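Gallery: the white table at Drernavell, and the small things on it

Welcome, and do put the kettle on, for I have never managed to write a short introduction in my life. This page belongs to the white table in the long room at Drernavell, where we sort, mend and pack small parts for anyone who sends them to us. People who have only met us by post often ask what the place looks like. Mostly it looks like a big pale table with one or two small dark things on it, and I have grown so fond of the sight that I thought it deserved a gallery page of its own.

The table came from the old Wundusero workshop when it closed, and it took 4 of us and a good deal of bad language to get it up the stairs. We did think about a nice oak one with drawers, and I still stop and look in shop windows, but white is kinder to the eyes when you are hunting for a dark part the size of a biscuit. It also shows every crumb, so lunch is eaten elsewhere (a rule I have broken more than once, I confess).

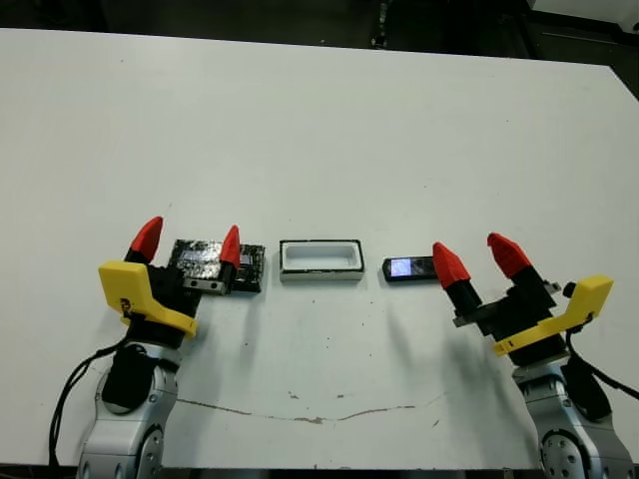
The tabletop has had a long life and I wouldn't swap it for a new one. Visitors are forever asking when we are going to have it resurfaced, and I always say that a table ought to be allowed its wrinkles. There is a thin brownish line wandering across it like a crack, with little chipped patches along the way, and I have come to use it as a sort of landmark when I'm telling someone where I left my pencil. The white tray with the thin black rim is the sort of thing I would have a dozen of if I could find the cupboard space. Anything small goes into a tray at the end of the day, and it is remarkable how much less time we spend on our hands and knees with a torch.

A word about the parcels, as plenty of you have written in to ask. Most of what reaches us comes from Tlapale, who look after old household gadgets and send us the fiddly bits by the boxful. In March we had 27 boxes from them, and one had been packed so lovingly, in layer upon layer of newspaper, that we all stopped work to read the crossword clues. 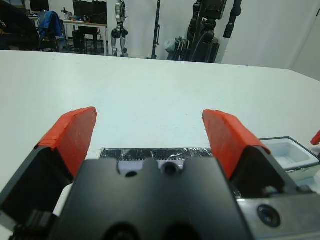
Sorting is the part I like best. You tip a box out gently, you push like towards like, and after a while the muddle begins to make sense of itself. I do mine first thing, before the telephone starts, with the radio on low and the window open if the weather allows. Labels go on as soon as a piece has been looked at. I used to leave them until the afternoon and trust to memory, and I'm sorry to say my memory was not up to the job. We lost a whole set of door catches that way, and they came to light weeks later in a tin marked "string".

Packing up again is slower and needs a clear surface. Each piece gets its own bit of wrapping and its own slip of paper, and fragile things travel in the middle of the box, well away from the corners. We buy the slips from Jondix in pads of 100, the pale green ones, which sadly they keep threatening to stop making. 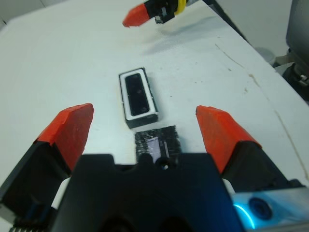

Cleaning the table is a Saturday job, done with warm water, a drop of washing-up liquid and a soft cloth, followed by a dry one. Please don't be tempted by anything gritty if you have a pale table of your own. I tried a scouring powder once on a corner of my kitchen worktop and it has never had its shine back. Some smudges simply stay, whatever you do, and I have made my peace with them.

If you would like to come and see us, the long room is open to visitors in the mornings, and there are 2 comfortable chairs by the door for anybody who would sooner sit than wander. Bring your odd bits and pieces along in a bag or an old biscuit tin, and we'll happily clear a corner of the table to look through them with you. More pictures will go up when I have got round to choosing them.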